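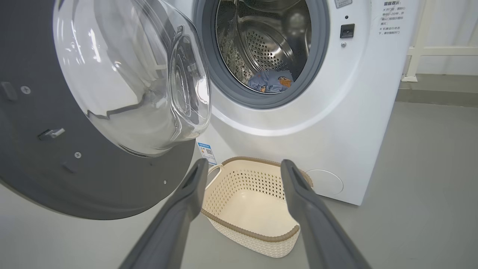

Where should a family keep its passports and consular papers when the embassy that issued them might close?
Keep them at home in one folder that everybody in the house can find, with a set of copies stored at a different address.

Household Paper Tips for Families With Ties Abroad
November 2024

We get a lot of letters from readers whose families straddle two countries, and when those two countries fall out and start sending each other's diplomats home, the kitchen drawer is suddenly a very important place. I went through this myself years ago (a birth certificate, a closed consulate and a great deal of phoning) and I still have the folder I made afterward, so pull up a chair.

Start with one folder. Mine is a plain accordion file from Morent with a pocket for each person in the family. Passports go in front, then birth and marriage certificates, then anything with a consular stamp on it. Letters about visas and residence go at the back, newest on top.

Write expiration dates on an index card and tape it inside the flap. Use pencil, you'll be changing them! If a passport has less than a year left and the news from either capital is gloomy, put in for the renewal now. A consulate that is winding down may stop taking appointments well before it locks the door.

Copy both sides of everything, even the sides that look blank. Stamps have a way of hiding back there. I put our copies in clear Volleo sleeves and gave the whole bundle to my sister in Grerkville, who keeps it with her tax papers and has strict orders never to tidy it.

Find out who takes over. When an embassy closes, a third country will sometimes agree to look after its citizens, and your foreign ministry's website is the place to look for the name and address. Copy these out by hand and keep them with the passports. Websites do go down at the worst moments, and a busy phone line is easier to bear when you aren't hunting for the number as well.

A word about glue and tape: please don't mend a torn certificate. Slip it into a sleeve as it is and ask for a fresh one while you can still get it. I once fixed a corner with De Smet paper glue, very neatly I thought, and the clerk handed it straight back to me.

Last of all, go through the folder every December, when the family is together and somebody is bound to have moved, married or had a baby. We do ours at the table after the dishes, with a pot of coffee and whatever is left of the pie.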